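Kohlhase Bay Trips: Autumn Progress Report
To: The Dinside Fund, Small Coastal Grants
Covering: July through September

Dear all,

You asked for two pages and no adjectives. I have kept to the two pages.

Where we stand

The boat floats. I put that first because the July report had to be written around the fact that she didn't. The Borine went back in the water on a Friday morning at high tide, with new planking on the port side and a bilge pump that switches itself on when it should and, for the first week, when it shouldn't. The yard at Woralport replaced the float switch at no charge and let us know several times that it was at no charge.

Since then we have run day trips out to the island and back on every weekend the weather allowed, plus four weekdays for the school groups. The grant was for 30 trips by the end of the season. We have made 20. Of the missing ten, most were lost while the boat was on the hard, two went to wind, and one went to me, having told eleven people to meet at the north dock when the boat was at the south dock. By the time we had all found each other the tide had opinions. Everyone on that list has been offered another date and all but one family has taken it.

Who came

The point of the money was to get people onto the water who live within sight of it and never go. The free seats have been used: 8 on each trip, held back until the evening before and then released to whoever calls. They have gone every time except the first, when we had only advertised them on the board outside the ferry office, behind the door when the door is open. The door is open all summer. We moved the notice.

School trips were full. The teachers wanted more time ashore and the children wanted more time on the boat, preferably steering it. We settled on an hour and a half ashore, which pleases neither side and so is probably right. From next season I would like to land at the sandy end, where there is shade, and walk across. The landing at the rocky end is closer to the old lighthouse but takes forever with small legs.

Lunch has become a bigger part of the day than the application suggested. We budgeted for sandwiches. What people want is to eat grilled fish on the beach with their feet in the water, and after the third trip we gave in and brought a grill. Costs per head went up slightly, complaints stopped entirely, and two passengers who had brought their own sandwiches fed them to the gulls, who now recognize the boat.

Dock and stores

The locker on the south dock is finished and has a lock that works from the outside. Drinking water is now carried in two large containers in place of the many small bottles, and the awning over the waiting bench is up. It will need to come down before the winter storms, and I have put that in my calendar in capital letters.

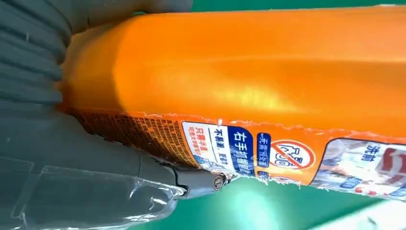
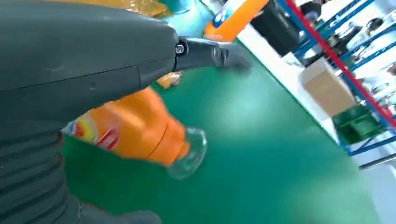
Iwona Nowakowski read a draft of this report and objected to the section on who came. Filling the free seats is fine, she wrote, but half the people in them in August were on vacation and staying two streets from the dock, and if the fund wanted to treat tourists it could have bought them ice cream and saved on diesel. She would like the seats offered first by word of mouth through the clinic and the two churches, and only then by phone.

She is right, and I'd have preferred to notice it before she did. We never asked callers where they lived. We began asking in September, and on those trips most of the free seats went to residents, though I wouldn't build much on a single month when the vacationers had mostly gone home anyway. Her plan will be tried from the first trip of spring.

Money

Spending is inside the total but not inside the lines. Repairs ran over, fuel ran under (a boat on dry land burns very little), and the training line has barely been touched. Lachlan Cartwright has passed the written part of his skipper's license and has the practical still to do. His first date was canceled by the examiner, who gets seasick in an easterly. I am asking your permission to carry the unspent training money into spring to pay for the second date and for a first aid course for both deckhands.

I also have to report a parking fine of 100 dollars, for the trailer, on the ramp, on the day of the relaunch. It has not been charged to the grant. It has been framed and hung in the wheelhouse.

What comes next

Two more trips if the weather holds, then the engine service, then the hull gets looked at by someone who is not me. The ten missing trips can be made up by the end of May if we start when the water taxi does. Bookings for those will open in February, with both docks named on the ticket and a small map.

The receipts are in the envelope, in date order apart from the wet ones, which are in the order they dried. Please let me know about the training money before the end of the month, when the course fills up.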